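Collecting the Pedis examples: notes from July

The Nultville workshop has completed its first month of collection for Pedis, a project which aims to teach a pair of robot arms to put household objects away. This post records how the work is organised at present and what has changed in the procedure.

The target for the first stage is 500 accepted examples. Each example is one short task carried out by a person holding two grippers, one in each hand, from a fixed starting position to a fixed end position. A session consists of 24 examples, after which the operator rests and the objects are exchanged. Four sets of objects are in use, mostly soft toys and small vehicles, and each set is kept for a full session before the next is brought out.

The written instructions were revised twice during the month. The first version, prepared under the Borko scheme, asked operators to move at an even speed throughout. This produced tidy recordings but very few corrections, and the trained system had little to learn from when a grasp began badly. Operators are now asked to work at their natural pace and to continue after a slip - the recovery is kept as part of the example.

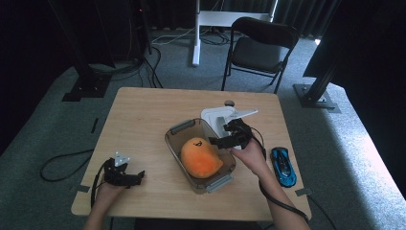 Rejected examples remain a concern. Of the first 100 submitted, a good number were set aside for late starts or for a hand leaving the working area, and the Nieminen review sheet has been amended so that the reason is entered at once. Labels are now checked on the same afternoon, before the next session begins.

The second stage will introduce lidded containers. The instructions for these are still in draft, and I shall publish them on this page when they have been approved.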